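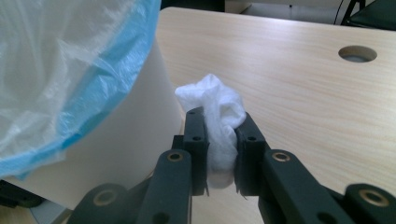
*Tissue duty: the hand-held gripper gets hold of a wadded one next to the trash bin.*

I have dropped more tissues this September than in my whole life before it, and I get hay fever.

The job was to try three hand-held grippers for a month and say which one I'd want to spend a workday squeezing. You hold the thing like a fat pair of tongs, a camera looks down past the fingers, and whatever you do gets saved so a robot arm can have a go at it later. Xiaoqing Shi, who runs the test bench at Noltby, handed me the first one and a box of tissues and went to lunch. That was my training!

The Rulleck is the light one. I loved it for an hour. Then I noticed the fingers had a bit of wiggle at the tips (you feel it most on thin stuff, like the edge of a plastic bag) and after that I couldn't stop noticing. The Laing is the opposite, very stiff, very sure of itself, and by three in the afternoon my thumb wanted to file a complaint.

The Darkus I kept coming back to. The trigger is smooth, the fingers close evenly, and I could pinch a tissue in the middle without mashing the whole wad. Jeanie Tosh likes it too, though she says the camera sits too close to the linkage and she's tired of seeing blurry black metal in the corners of her video. Fair enough. I stopped seeing it by the second day.

We logged 1,138 pickups between us, and 138 of those were fumbles, mostly mine, mostly on the Laing. My best run without a drop was 17. Hazel Whitlock beat that before her coffee was ready and was very nice about it, which made it worse.

What I'd still like is a softer pad for paper and a wrist strap that fits a small hand. Anneli Valtonen has a strap she sewed herself out of an old backpack, and she's promised me the pattern. The Darkus goes back to the bench next week, so if anybody wants a turn before then, it's in my desk, second drawer down.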